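Timestamps, again

31/05/2022

I said in the last post that I would write up the lag problem once I understood it. I think I do now, so these are my notes, mostly for Kiran, who takes over the control side when I go on leave.

The symptom was simple. When the left arm moved slowly the gripper ended up where the planner wanted it. When it moved at normal speed the planner put objects a few centimetres away from where they were, always on the side the arm had come from. Hadi thought it was the hand-eye calibration, so we redid that twice and lost an afternoon each time. The numbers hardly changed.

The cause was in the perception node. It stamped each head image when the image arrived in our process and ignored the time it was taken. The joint states were stamped properly. So every image was paired with an arm pose from 80 ms later, and the transform lookup was happy to give an answer.

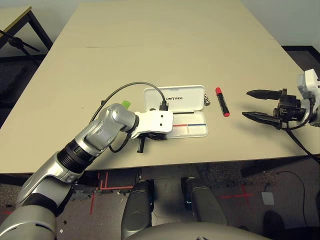 Left gripper over the open case, right one waiting with its fingers apart.

The case is awkward for other reasons. It is white on a pale table, the tray is shallow, and the gripper hides part of it on the way down. I had been blaming the segmentation for this. With the stamps corrected, the same segmentation model gives a tray outline we can use, and I have left its settings alone.

The fix was 7 lines. We now take the capture time from the driver and hold each image until joint states exist on both sides of it, then interpolate. If they don't turn up within 40 ms the image is dropped and a warning goes in the log. Konrad would prefer an error that stops the arm. I can see his point, but I'd like to see how often it fires first.

I replayed 2520 recorded images through the new node and the offset no longer follows the arm speed. There is still a small constant error towards the back of the table, and that one may really be calibration.

Kiran, the replay script is in the tools folder next to the old one. Use the new one. The old one restamps everything on load and will hide this bug from you completely.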